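How to sort small parts with two bins

Written by Gülizar Kurtuluş, 18 Apr 2019

If you repair things at home, you know the problem. The small parts collect in one box, and after some months you can not find anything in it. I want to show the method I use at my own table. It is slow the first time, but after that it goes quickly.

What you need

Two plastic bins with low walls, of the same kind if possible. A table which you can wipe. A good lamp. Paper labels and a pencil. My bins are from Plilleo, but any bin will do if the floor is in a light color. Black parts disappear on a dark floor, and I have lost a whole evening to one black clip.

Step 1. Clear the table

Take everything off the table and wipe it. Put one bin close to you and the other behind it. I tried them side by side for a long time, and my sleeve always pulled something out of the bin I was not using.

Step 2. Decide one question

Each round of sorting should answer only one question. For example: is it a fastener or not? Do not try to sort by size, color and purpose at the same time. Write the question on a piece of paper if you forget it easily — I do.
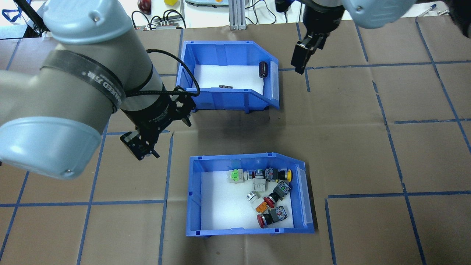
Step 3. Move the parts one by one

Begin with the biggest pieces, they hide the others. Pick up one part, answer the question, and either leave it where it was or move it to the second bin. Do not throw a handful. When you are not sure about a part, put it at the wall of the bin and go on. You can decide at the end.

Step 4. Check the corners

Flat parts like to lie against the wall, and the eye passes over them. Tilt the bin a little toward the lamp and look along each side. Divya Naidu, my neighbor in Gündoğdu, uses a soft brush for this. I use a finger.

Step 5. Label and close

Pour each group in its own bag or jar and write the label before you start the next round. I write what the part belongs to, and also the month. I still have one bag which says only "July", and I do not know what is in it.

How long does it take?

My first box had 171 parts and I needed over 2 hours. If your box has more than 100, do it in two evenings.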